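How to Pick Over Rice Before You Store It

Last updated 2020-06-12
Reading time: 2 minutes

Rice from a big sack needs to be picked over before it goes into the pantry. Bagged supermarket rice is usually clean enough to skip this. Rice from a mill store or a bulk bin often has husks, bits of stem and now and then a small stone in it. I buy mine from Pradura, a mill outlet with a bulk room, and every sack has had something in it.

The method is simple. Most of the work is in going slowly and not trying to do too much at once.

What you need

A shallow tray with a raised edge
A storage container with a tight lid
A small bowl for what you pick out
Paper labels and a pen
A good lamp or a window

The tray matters more than anything else on the list. I prefer a dark one. White grains stand out on black, and so do tan husks, but a dark stone can hide, so keep the light low and to one side. On a white plate you will catch stones and miss chalky or broken grains. If you have both, use the dark one first and the white one for a quick second look.

Step 1. Measure out a small batch

Scoop out one cup, or 252 grams on my scale with the cup I use. You can do more at a time on a large baking sheet, but the layer gets thick and you end up moving the same rice back and forth.

Step 2. Spread it thin

Pour the rice into the middle of the tray and push it outward with the side of your hand. Leave a small heap in the center and work from that heap toward you, a little at a time. Grains you have checked go to the near edge.

Step 3. Pull the husks to one side

Unhulled grains and loose husks are light brown and a bit longer than the rice. Slide them to one side of the tray as you find them and leave them there until the batch is finished. Picking each one up between two fingers takes much longer.

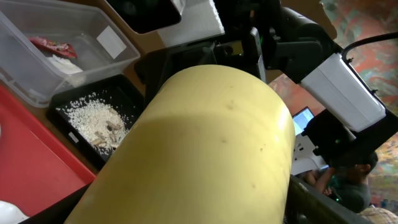
Once the heap is gone, scoop the husks up together and drop them in the small bowl. Tilt the tray gently and let the rice slide down. Loose husks you missed will tend to lag behind the grains, and you can lift them off with a damp fingertip. Dry your finger before going back to the rice.

Step 4. Check for stones and insects

Run your fingers flat over the rice. A stone feels heavier and sharper than a grain. If you see webbing or small beetles, stop and look at the rest of the sack before you do any more. I lost most of a sack of Doler long grain in February by pouring the clean part in with the bad part.

Step 5. Store it

Wipe out the container and let it dry completely. I like a clear plastic one for the pantry so I can see how much is left. Fill it, press the lid down all the way around, and put a paper label on it with the type of rice and the month. Keep it off the floor and away from the stove.

How long it takes

My last lot was 3000 grams of Gradar medium grain. It took me 61 minutes with the tray on the kitchen table, including wiping down. The first batches were the slowest.

Notes

Do not wash rice before storing it. Wash it right before you cook it.

Brown rice keeps for a shorter time than white. Buy less of it, or keep it in the refrigerator.

The same steps work for lentils and split peas. For lentils, use the white plate, especially for the darker kinds. Greco green lentils almost disappear on a black tray.

Husks can go in the compost. Stones go in the trash.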